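Jultidside Electric Steamer Pot
Section 5: Steaming Buns

Before you start

Set the pot on a flat, steady table. Keep the power cord behind the pot, away from the handles and the place where you will rest the lid.

Caution: Never lift the lid by its metal rim. Use the handle on top, and keep your fingers away from the steam vent.

1. Wash the basket and the lid in warm water. Wipe the plastic base with a damp cloth. Do not put the base under running water.

2. Check the glass lid for chips and make sure the small metal vent is clear. 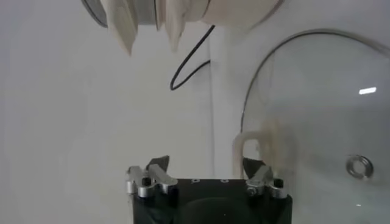 3. Fill the pot with water up to the lower line. The water must not touch the bottom of the basket.

4. Set the steamer basket inside the pot. The rim should sit level all the way around.

5. Place the buns in the basket, smooth side up. Leave a finger's width between them. Frozen buns can go in without thawing.

6. Put on the lid, plug in the cord, and turn the knob at the front to STEAM.

Taking the buns out

Turn the knob to OFF and wait 3 minutes before you open the pot. Tilt the lid away from you, lift it off, and lay it flat on the table with the handle up. Have a large plate ready beside the pot.
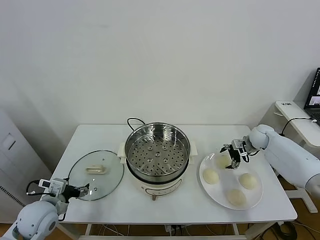
Move the buns one at a time and set them on the plate with their sides apart, or the skins will stick and tear. Let the pot cool fully before you lift out the basket and pour off the water.

Note: If the buns come out flat or wrinkled, see Section 6. Replacement lids are sold under part number 3980.

Jultidside, January 2023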